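T-Shirts falten ohne Bügelbrett

Haushaltstipps, Rubrik Wäsche
Text: Tzu-hsuan Tseng

Wer wenig Platz hat, faltet die Wäsche am besten auf dem Bett. Die Fläche ist groß genug für ein ganzes Hemd, und man kann von beiden Seiten arbeiten. Auf einer weichen Decke verrutscht der Stoff allerdings leicht. Besser geht es auf einer Bambusmatte, wie man sie im Sommer über die Matratze legt. Die kleinen Plättchen geben nach, bleiben aber glatt genug, um den Stoff mit der flachen Hand auszustreichen.

Vor dem Auflegen die Matte kurz mit einem trockenen Tuch abwischen. Zwischen den Reihen sammelt sich Staub, den man auf dunkler Wäsche sofort sieht. Dann das T-Shirt mit der Vorderseite nach oben hinlegen, den Kragen vom Körper weg, den Saum zu sich hin. Am Saum fassen und leicht nach unten ziehen, bis die groben Falten verschwunden sind. Feine Knitter dürfen bleiben, sie hängen sich beim Tragen aus.

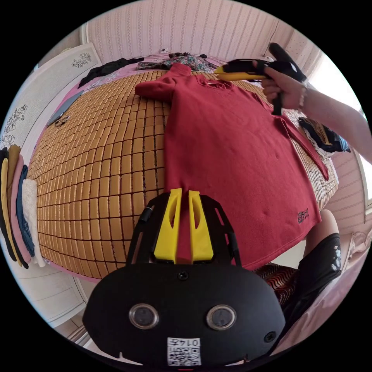
Die Ärmel kommen zuletzt. Hängt einer über den Rand der Matte, das Hemd ein Stück zur Mitte schieben und den Ärmel gerade ziehen. Danach wendet man das Hemd und schlägt beide Seiten zur Mitte ein, je ein Drittel der Breite. Den Saum bis knapp unter den Kragen legen, noch einmal zur Hälfte falten, fertig. Gestickte Logos sollten nicht genau auf einer Falzkante liegen, dort bilden sich sonst harte Stellen. Notfalls den Falz einen Fingerbreit versetzen.

Dunkelrote und andere kräftige Farben auf links waschen und im Schatten trocknen. Im August reicht ein Nachmittag auf dem Balkon in der Sonne, und die Schultern sind heller als der Rest.

In eine Schublade von 26 cm Breite passt bei mir ein Stapel. Stehend einsortiert sieht man jedes Stück und muss nicht wühlen. Für Sportshirts aus Kunstfaser eignet sich Rollen besser als Falten.

Nächste Folge: Spannbettlaken zusammenlegen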